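Gillside gallery - bathroom bits, hoses, brushes and the shelf
Posted 2/25/26 by Benedito Amaral

Quick one, no time to write it up properly. Been going through the washing and scrubbing stuff at Gillside since January. Proper notes come later. Maybe. The full folder is 1,604 pictures and no I am not captioning all of them. Two for now.

Grey thing first. Hard smooth casing, rounded at the bottom end, thin dark seam running down it. Little nick on the seam too. Wipes clean easily apart from the seam, which collects everything, old toothbrush for that.
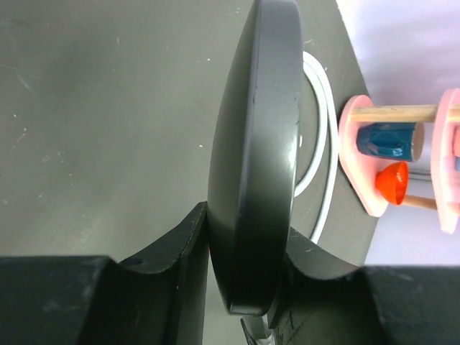
Seams generally are where I lose the most time. Same with the lids from Prado and the Litska soap pump, flat parts done in a minute and then ages picking at the join. Cotton bud, drop of washing up liquid, don't soak anything with a lead on it. Somebody at Dernach swore by a wooden toothpick and I have tried it, tip snaps off and then your fishing that out as well.

Next lot is the wet end. White shower hose, coiled up, silver threaded fitting on it. Clear-handled scrubber and the grey and white brush kept over to the left. Pink shelf at the back corner, three tiers, light blue cup and the pale green mug up on top. 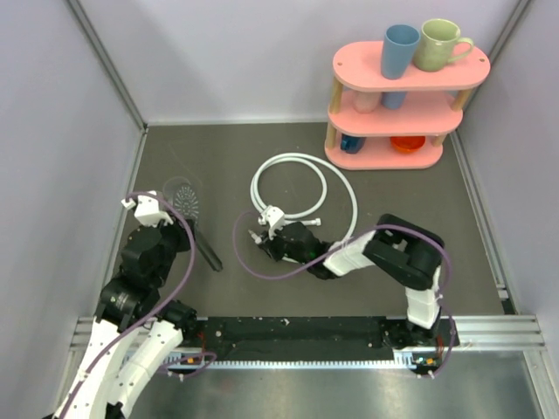 Hoses want storing in big loose loops. Tight ones kink and once its kinked it stays kinked, and you get a dribble. Check the washer in the fitting before it goes back on, they go missing in the plughole more than anywhere. I keep a bag of 11 spare, was a bigger bag.

Brushes: bristles down to drain, never stood in a cup of water. Swap them when they splay. The dimpled scrubbing sort lasts longer but holds soap, so rinse twice.

Shelf question keeps coming up by email. Yes cups on the top tier, lighter things only. Heavy bottles go low down or it all gets wobbly, learnt that the loud way.

Still to add: sponges, the second hose, bath mats, some 100 pictures of taps (sorry). Also the Dernach set if I can find the card its on. Comments are off at the moment, too much spam, use the contact page adn put Gillside in the subject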